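Podham Home & Shelf Forum
Board: Storage, shelving and where to put it all
Thread: Curved shelf unit, books or boxes? Pictures inside

marrowfat_
Posted in March
Hello all! Long-time reader, first proper thread. We've finally got the curved shelf unit in at the Etalar reading room and I am completely in love with it. Pale grey wood grain, a big sweeping top, and then you look underneath and it's red-orange inside! I wasn't sure about that colour when I saw it in the Dallari catalogue but it really lifts the corner.

My problem is what goes in it. The compartments are quite dark once you get past the front edge and the top board comes out over them, so you have to lean right in to get at anything. We had a filling session and everyone had a different opinion.

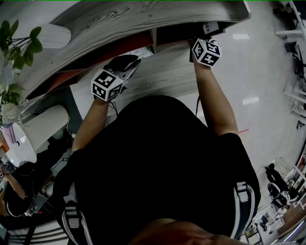

Reply 1
tupperlid
Ooh, that's lovely. The orange! I'd have gone for a grey back panel like a coward and regretted it.
Is that reach as awkward as it looks? Leaning over a table to get into a shelf would have me putting things in once and never taking them out again. I'd pull the table back by 40 cm and see how it feels.

Reply 2
marrowfat_
It's a stretch, yes. The table can move, it just ends up there every time because people like sitting near the plant.

Reply 3
hobnail77
I'm going to be the grump. Curved units waste space. You can't get a row of books to sit flush against a curve, you end up with wedge-shaped gaps and things sliding down the back of them. I had a Lu corner piece for 6 years and found a library book behind it when I moved out. Straight shelves every time.

Reply 4
pondweed
Disagree!! I have a curved one in my hall and the gaps are the best bit. Little things go in them. Pebbles, a candle, the tin with the spare keys in. If everything is spine to spine it looks like an office.
Also marrowfat_, the green plant in the white vase is gorgeous, what is it? I want those long stems.

Reply 5
marrowfat_
No idea I'm afraid, it came without a label! Oval leaves, very leggy, seems to thrive on being forgotten about.

Reply 6
hobnail77
pondweed, you and I have clearly lived very different lives. My spare keys are on a hook.

Reply 7
slowcooker_sal
Can I ask about boxes v books? I see there's a small dark box tucked up under the board. I'd be tempted to do the whole thing in little boxes, labels facing out, and keep the books somewhere with better light. Dark cubbies and dark spines are a misery if your eyes are like mine.

Reply 8
marrowfat_
That was one camp, sal! The other camp (me) wants books in the upper part because people come in to read and they ought to see books first. White covers show up really well in there against the orange. So the plan at the moment is

Upper compartment: books, paler covers towards the front
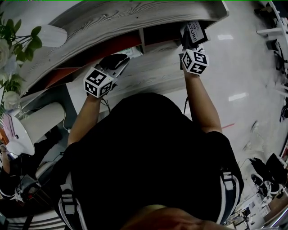
Lower shelf: small odds and ends, whatever needs grabbing quickly

Middle table: kept clear for reading, in theory

Reply 9
tupperlid
Yes to that! And you've got the upright dividers, so they'll do the job of bookends. Do a cubby per subject. Is that a nature one? I'd put all the nature books together nearest the plant, just because it would please me.

Reply 10
marrowfat_
Stealing that immediately. Nature by the plant!

Reply 11
hobnail77
Dividers do help, I'll give you that. I hadn't noticed them in the first picture. I still think you'll lose the back third of each cubby. If you go ahead, put a strip of wood along the back so the books sit forward, 2 strips if the books are small. Mine was an offcut and cost nothing.

Reply 12
pondweed
hobnail77 being helpful, everyone save this page

Reply 13
slowcooker_sal
The strip is a good idea. I did the same with a folded towel, less smart but it works. How many books have you got to fit in, marrowfat_?

Reply 14
marrowfat_
127 on the list, and they won't all go in. The big atlases are staying in the trolley whatever happens. I'm going to try the offcut idea in one cubby first and leave the others as they are so we can compare. Pulled the table back this afternoon too and tupperlid was right, it's so much nicer to get at! Will put up an update once the nature corner is done.

Reply 15
hobnail77
Measure the depth before you cut anything. It'll be different at each end of the curve.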